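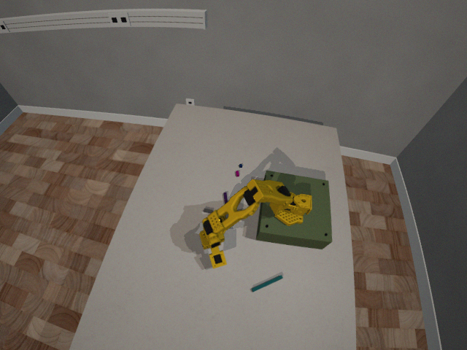
The yellow arm on its green base, in simulation, with small blocks and a teal stick on the table.

Bench arms: what we plan to buy, and when

Members have been asking since the fall when the Hindgate workshop will get its robot arms, and what they will cost. The plan is now far enough along to print. Orders for the first pair go in during January, provided the equipment budget is approved as drafted.

The budget line is $2000. That has to cover two small arms, their power supplies, mounting hardware, a set of spare motors and shipping. It does not cover computers. The two desktops by the window are fast enough to run the arms, and the simulation work can stay on members' own machines or on the shared workstation upstairs.

We asked for prices from two suppliers. Fagerlund sells a finished arm, assembled and tested, with a one-year warranty. Lescombe sells a kit of motors, a controller board and fasteners, and leaves you to print the structural parts yourself. A pair of Fagerlund arms would take the whole budget and leave nothing for spares. A pair of Lescombe kits comes to $800 before shipping, and we already own the printers.

The recommendation is to buy the Lescombe kits. It means more work at the start. Somebody has to print the brackets, clean them up, fit the motors and set the joint limits, and the first arm will take longer than the second. But the parts most likely to break are the printed ones, and with the kits we can replace those from a spool of plastic the same evening. Fagerlund quoted 41 days for a replacement wrist.

Motors are where the money should go next. The ones at the wrist and elbow do a lot of work in a small housing, and they tend to fail when a gripper is driven hard into the table, as every beginner does at least once. The draft budget sets aside up to a quarter of the total for spares. If that seems high, please say so before the vote, but we would sooner cut the second camera than the motors.

On the simulation. Several people asked why we are spending time on a rendered arm when the point is to have real ones. The simple answer is that it costs nothing and we can start now. The model is a yellow arm reaching off a low base onto a large table, with a few loose pieces to go after. Working with it has already settled some questions that affect the purchase:

Table size. We had been pricing narrow benches. With the arm mounted on a box, the clear area beside it matters more than the length of the bench, so one of the old drafting tables will do. No new furniture is in the budget.

Mounting. A raised base keeps the clamps out of the way. We will build two from scrap plywood and paint them flat so they don't throw glare at the camera. The only cost is bolts and a can of paint.

Lighting. Shadows from the arm fall right over the pieces you want to pick up, and a gray block lying in a gray shadow is hard for a camera to find. We have added one plain LED panel per bench. They are cheap, and they can be borrowed for the photo table when the arms are off.

Work pieces. Small cubes and blocks in strong colors are fine to begin with. Long thin sticks are harder, and we want some of those too. The wood shop has a bin of offcuts, so there is no line for this either.

Some costs come back every year and should not be forgotten. Filament for replacement parts will come out of the general printing account. Motors will need their own line from next year on. The software we are using, Plendillow, is free for groups our size, but the license is reviewed annually and we have put a small amount in reserve in case the terms change.

The schedule is as follows. Printing of brackets can begin as soon as the vote is done – there is no need to wait for the motors, as the drawings are already on the shared drive. Kits should arrive a few weeks after the order. The first arm goes on the bench nearest the door, and the second follows once the first has run for a week without a fault. Bench booking will open after that, on the same sheet as the laser cutter.

If you would like to print parts, put your name on the sheet by the printers and note which color filament you have. Yellow would match the model, but it makes no difference to how the arm works. Mixed colors are fine.

The full draft budget, with both supplier quotes attached, is on the notice board and in the members' folder. Written comments are due by 06/12/2020. Comments on the spares line and the second camera would be the most useful.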